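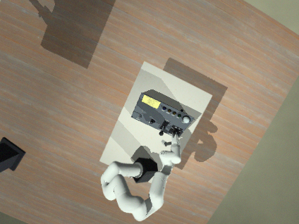
Can you still take the morning ferry from Ellberg to Chambi this summer?

Only from Thursday to Monday. The operator, Flimow, has dropped the Tuesday and Wednesday sailings until the end of the season, and foot passengers on those days will have to use the afternoon boat or go around by bus through Omport.

The change took effect on Sun 4 June. It was posted at the Ellberg ticket office and on the company's timetable page, and travelers who had already booked one of the dropped crossings were sent an email offering a later boat or a refund.

Flimow says one of its two boats is needed for charter work in midweek. "We looked at the loads and those were the thinnest mornings," said Duarte Abreu, who runs the company's passenger services. "The 9:15 will be back to seven days when the summer schedule ends."

The crossing takes 90 minutes. The bus takes longer — the road follows the shore the whole way and stops in most of the villages — but it runs daily, and a ferry ticket for a dropped sailing will be accepted on board until the end of the season. Show the booking email to the driver. Bicycles are not carried on the bus.

A one-way ferry ticket stays at $37, and children under six travel free. Day-trippers are the ones most affected. With the morning boat gone, a Tuesday or Wednesday visitor arriving on the 2:30 has less than two hours in Chambi before the last return, which leaves the dock at 5:45. The old fort and its museum close at 5, and the path up from the harbor is steep.
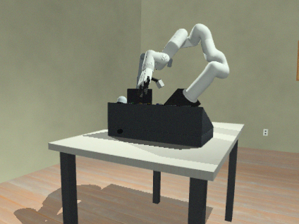
White robotic arm above a black bin.

Alcides Urrego, who has a guesthouse behind the Chambi harbor, said he had moved his checkout time to noon so that guests leaving in midweek can have a late breakfast and wait for the boat. "Most of my people stay two nights, so they don't mind," he said. "The cafes on the waterfront will feel it more. They do their lunches off that morning boat."

The boat used on the remaining morning sailings holds 182 passengers. Flimow recommends booking ahead for Saturdays. Walk-up tickets are sold from 80 minutes before departure, and the gate closes 10 minutes before the boat leaves.

Travelers connecting from the Omport train should note that the Wednesday shuttle to the Ellberg dock has also been retimed and now meets the afternoon ferry. The other shuttles are unchanged.

Winter sailings, which normally run on weekends only, will be announced later. Last year's winter timetable ended in February.

Contact the travel desk | Copyright, all rights reserved | Back to top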